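Zistcombe Workshop Trust
Progress report to the Flurnden Fund: open day and demonstrations
Reporting period ending November

1. What the grant paid for in this period

The second payment covered the open day at our Ukalby site, the preparation work before it, and two follow-up visits to schools that could not send a group. The arm and the control software were bought out of the first payment and are not repeated here. Spending to date is in the attached sheet.

2. The open day

Doors opened at 10 a.m. and the last group left shortly after 4 p.m. We had planned for 200 visitors and signed in 193. Most came in family groups. The morning was much busier than the afternoon, and between 11 and noon the line for the demonstration table went out into the hallway. Next time we will hand out timed tickets at the door.

The demonstration table was set up as a kitchen job. The arm, which we call Tello in our own paperwork, was asked to pick up light household items and move them to a clear part of the table. We chose cups and food cans over the foam blocks used in our earlier trials. Visitors to the spring session told us the blocks looked like a toy and did not help them see what the arm might be used for.
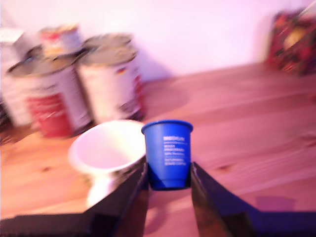 Thin plastic cups are harder for the gripper than they look. If the fingers close too far, the cup bends and slides out. If they stop short, it drops on the way up. We spent most of the preparation time on the closing force, and the setting we used on the day was a compromise that suited the cups better than the cans.

We logged every attempt made in front of the public. Tello missed or dropped the item 23 times. Most of these happened early in the day, before we moved the table away from the window and ran the setup routine again. The demonstration was stopped for that and restarted before lunch.

3. What visitors told us

Comment cards were left by the exit. The most common request was to be allowed to control the arm directly. We did not offer this because the guard rail we had ordered did not arrive in time. Several people asked about cost, and a few asked whether the arm could help a relative with weak hands. We told them it is a teaching machine and is not approved for care use.

4. Changes to the plan

The guard rail has now been delivered and will be fitted before the next session. The step-by-step handout for schools is late. A draft is done, but the section on safe distances needs to be rewritten for the new rail.

We ask the Fund to agree to move the unspent travel money to printing. No other change to the budget is requested.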